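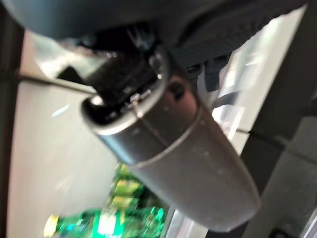 A cylinder with one end open and its dark innards showing.

Built to last, says who?

The new sales pitch is that you'll never need to buy another one. Our writer reads the guarantees.

My mother's kettle died in December, and I went looking for one that wouldn't. I had money set aside and a mild grudge against the last three kettles, and I wanted to be told by somebody in authority that if I spent enough I could stop thinking about kettles for good. Plenty of people were ready to tell me that. They had a phrase for it, too: buy it once.

You'll have met the phrase, or one of its cousins. It is stitched into rucksacks and printed on the boxes of frying pans. It gets said in a low, sincere voice over films of sparks coming off a grinding wheel. There are shops that sell nothing else, where a dustpan sits on a plinth with a small card beside it giving the name of the valley it came from. The dustpan costs as much as a pair of shoes, the customer goes home feeling thrifty, and I have been that customer more than once.

I'd like it all to be true. I grew up in a house where things were mended, badly, with whatever tape was in the drawer, and I don't enjoy putting a toaster in a skip. But the more I read of what is promised, the less I could find that anyone was on the hook for.

Take the kettle I nearly bought, the Kakine. It costs £100 and comes with what its maker calls a lifetime guarantee. I asked for the full terms before paying, and the shop was kind enough to print them out. They ran to 27 pages. The lifetime, it says on page four, is "the expected service life of the product in normal domestic use", and nowhere in the remaining pages is that life given a length. It isn't my lifetime, then, or my mother's. It is the kettle's own, and the guarantee lasts until the kettle stops, at which point it has presumably reached the end of its life.

I put this to the firm. They wrote back to say that they would always look at each case on its merits and that they were proud of their customers. I wrote again asking how long a normal service life was. They sent me a discount code.

Not every firm is so slippery. Doster, which makes torches, coffee grinders and a rather handsome bicycle pump, gives its guarantee in years and puts the number on the front of the box. The catch, when I went looking for it, was in the list of things left out: batteries, seals, switches, blades, "surface finish" and anything described as a wearing part. I tried to think how a coffee grinder might break in a way that didn't involve one of those. I suppose the outer casing could split in half.

The other thing you get, along with the guarantee, is the test. Every one of these products has been through something. The hinge has been opened 2000 times by a machine, or the bag has been hung from a hook with a bag of cement in it. It sounds like an enormous amount of hinge-opening until you put a calculator to it. A kitchen bin opened ten times a day gets through 2000 openings before the year is out. I don't doubt the test took place. I just notice that the figure is always given on its own, with no word on what happened at the next opening, or whether the thing was meant to be looked at after a spell near a cooker in a house with children in it.

Osaze Tijani has been mending small appliances for most of his working life, and he has very little patience with any of this. His shop, Abubakar, still carries the name of the man he bought it from. It has one long counter and a wall of drawers with handwritten labels, and when I turned up mid-morning there were already people waiting with carrier bags.

"They bring me the cheap one and they say sorry," he told me. "They bring me the dear one and they're angry. It's the same motor."

Was it really the same motor? He wouldn't go quite that far when I pressed him. Sometimes it is the same motor and sometimes it's a better one, he said, and the trouble is that you can't tell by the price, or the weight, or the film with the sparks. He thinks weight is the worst guide of all. People pick up a heavy thing and believe in it. He has opened hair dryers, he says, with a lump of metal inside that did nothing except be heavy.

What he looks for is the way in. If there's a screw he can see, he is interested. If there's a screw under a rubber foot, he's less so, and if the casing has been glued he quotes a price that he hopes will put the customer off. A seam tells him something as well, though he's been fooled by seams. Some twist apart and some are only decoration, and a few hide a clip that breaks the first time you find it, so that you have got inside and ruined the thing in one movement.

Then there are the parts. Oso, a maker of food mixers that sells itself almost wholly on repair, will send you a spare for any of its models, and says so in large type. Tijani ordered a drive belt from them for a customer. The belt was cheap, the postage wasn't, and the two together came to more than half of what the mixer had cost in a sale. It took long enough to arrive that the customer had bought another mixer. I asked Oso about it and was told that this wasn't typical. It may not be. I have only the one belt to go on, and a firm that sends out belts at all is doing more than most.

I should be fair to the other side here, as I did spend a good deal of time with believers. I know a woman who has used the same potato peeler since she left school, and she talks about it as others talk about a dog. My neighbour has a lawnmower older than his marriage. These people are not fools, and they aren't making it up. The peeler exists and I have peeled a potato with it.

What bothers me is how the peeler is used as evidence. Old things that still work are the ones we see, because the rest went to the tip decades ago. A table of sturdy old drills at a car boot sale tells you that some drills were sturdy. It is silent on the matter of all the other drills. And the firms that now trade on their great-grandfathers' workmanship have, quite often, changed hands, changed country and changed supplier since the great-grandfather's day. The name on the handle was bought at an auction. It might be a very good handle, but the old one in your grandmother's kitchen can't vouch for it.

There's a plainer objection too, which is that people don't keep things until they break. I asked Tijani how many of the machines on his shelf of unclaimed goods were still faulty. None, he said, he'd fixed them all. Their owners had been told and hadn't come back. They'd moved or lost the ticket, or else been given a nicer one. He has a slow cooker up there in perfect order, with the original booklet. A lifetime guarantee would do nothing for that slow cooker.

So would I pay more for something said to last? I might, if I could see how to open it and if the firm could tell me in a single sentence what happens when it fails. I'd want the price of the three parts most likely to go, with postage, before I handed over my card. I'd ignore the hook and the bag of cement. I would also want to know how long the firm itself had been going under its present owners, given that a promise for life from a company founded last spring is only as old as the company.

I asked those questions about eleven products in the end, mostly by email and twice by standing in a shop until somebody fetched the manager. Three firms answered in full. One of them makes brooms.

My mother, meanwhile, had gone to the supermarket and bought the kettle nearest the door. It has a plastic lid, a one-year guarantee and a blue light that she dislikes. She has put a bit of tape over the light.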